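Tips > Laundry > Sorting and Folding > Red and white sportswear

Red and white together is the worst color mix in the laundry basket. The red wants to bleed and the white shows every bit of it. The steps below are for team shirts, shorts and other light knits. Cotton sweaters need different handling.

1. Empty the basket onto something wide and flat. A bed works, and so does a bench or a sofa seat. Take the red and white pieces out of the pile and set them to one side, away from the towels. Damp ones should not sit on upholstery - put an old sheet down first.

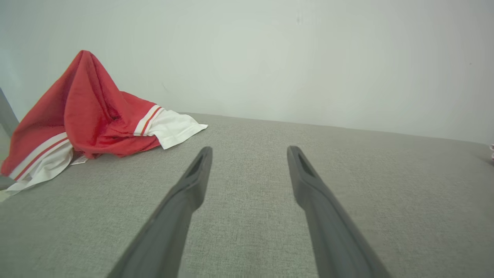
2. Check the label. Most sports knits say cold wash, no bleach. If the label has been cut out, treat it as cold wash anyway.

3. Test for bleeding the first time. Wet a hidden part of the red, such as the inside of a hem, and press a white paper towel on it for 2 minutes. Pink on the towel means the piece gets washed alone. Greer Cairns in Hepburn tests again at the second wash, and I have started doing the same after losing a good pair of white socks.

4. Turn printed pieces inside out before they go in. Lettering and logos crack when they rub against zippers. Close the zippers too.

5. Wash cold on a short cycle, and take everything out as soon as it stops. Red lying against wet white is how most pink stripes happen. I set the kitchen timer.

6. Hang to dry, out of the sun. The dryer is hard on prints, even on low. My drying rack is a Beven and holds 12 shirts if they are small.

7. Fold the same day. Knits left in a heap pick up creases that are slow to drop out, and a print folded hard across the middle will keep the line. 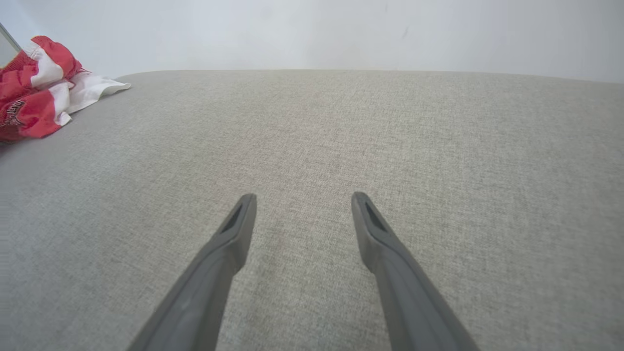 Red and white fabric, still to be folded.

To fold shorts, lay them flat, bring one leg over the other, tuck in the point at the seat and fold in half from the waist. For a shirt, lay it face down, fold both sides to the center, then bring the hem up in two turns. The print ends up on the outside, where you can see which one it is without digging. 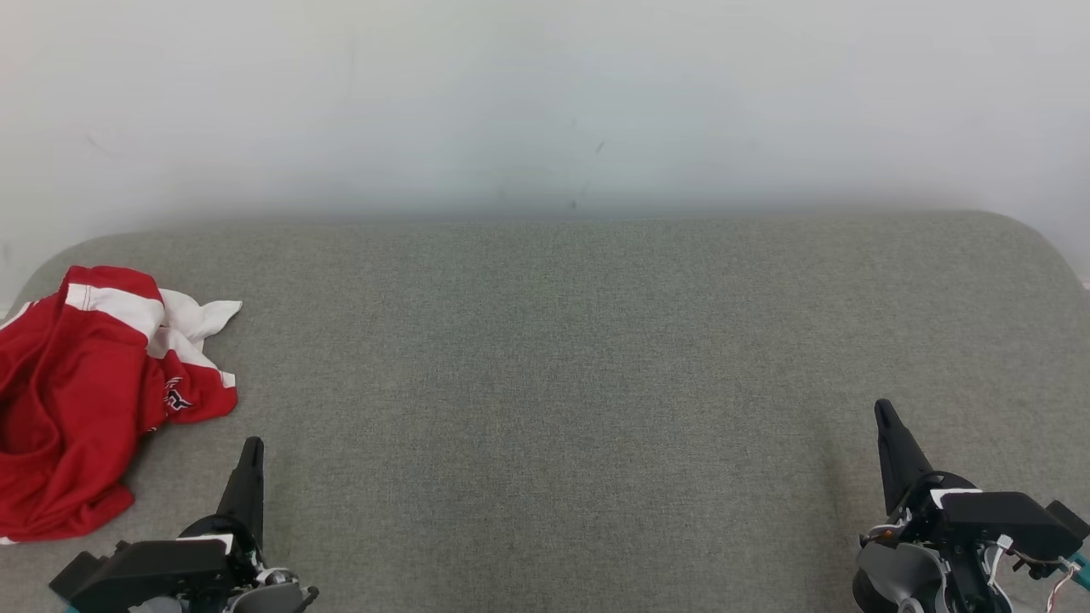
Smooth each fold with the flat of your hand as you go. If a crease won't go, hang the piece in the bathroom during a shower and try again. An iron is the last choice - low heat, inside out, never on the print.

For pink that has already got into the white, keep the piece wet and wash it again cold with a color-safe oxygen product, following the packet. Don't put it in the dryer until the pink is gone.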